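Household and workplace chore automation

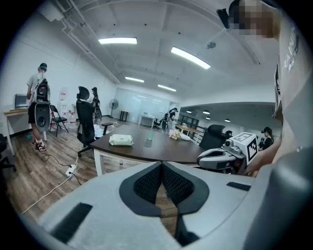 Hand-held grippers in an office, with a conference table holding a glass cup, a packet of wet wipes and a wrapped bouquet.

Chore automation is the use of machines to carry out everyday jobs such as clearing tables, folding laundry, wiping surfaces, sorting parts and putting things away. The term covers work in homes, offices and small workshops. It does not usually include factory lines, where the parts arrive in a known position and the robot repeats one movement.

Current state

Machines that do a single chore have been on sale for decades. Washing machines and dishwashers are the oldest examples, and floor-cleaning robots are now common. All of them depend on a person to load, empty or tidy up first. A floor robot may stop at a power strip or a trailing cable, and it cannot pick up scraps of paper too large for its intake.

General tidying is much harder. Clearing a table means telling rubbish from things to be kept, and handling each one differently. A drinking glass is clear and difficult for many cameras to pick out. A soft packet changes shape when squeezed. Cut flowers in paper can be crushed by a grip that would suit a bottle. Chairs are moved during the day, so a route that was open in the morning may be blocked later.

Teaching by demonstration

One approach is to record people doing the work. The person holds a gripper tool fitted with a camera and uses it in place of the fingers, and the recordings are used to train a robot arm. Printed square markers may be fixed to the tool to help work out its position. The method is cheaper than guiding a full robot by remote control, and it can be used in ordinary rooms. Its main weakness is that a person leans, reaches and corrects mistakes in ways that a fixed arm cannot copy.

Trials

The Pristholm trial, run by the firm Lilteck in a shared office at Prarthorpe, tested one arm on a wheeled base over 20 working days. It was given 883 table-clearing tasks and finished roughly two thirds of them without help. Most failures involved clear or soft objects. Staff had to step in 94 times to free the base from cables or chair legs. A person doing the same work was several times faster.

A follow-up in June used 2 arms on the same base. This helped with lids and bags, but the unit was too wide to pass between some desks – the furniture had to be moved before each run.

Shop-floor work

Results are better in small workshops, where benches stay put and the range of parts is limited. Loading trays and passing tools are both done by machine in some shops. Untangling cables and packing mixed goods are still mostly done by hand.

See also

Domestic robot
Robot gripper
Urbonaitė grasp test

Last edited February 23, 2018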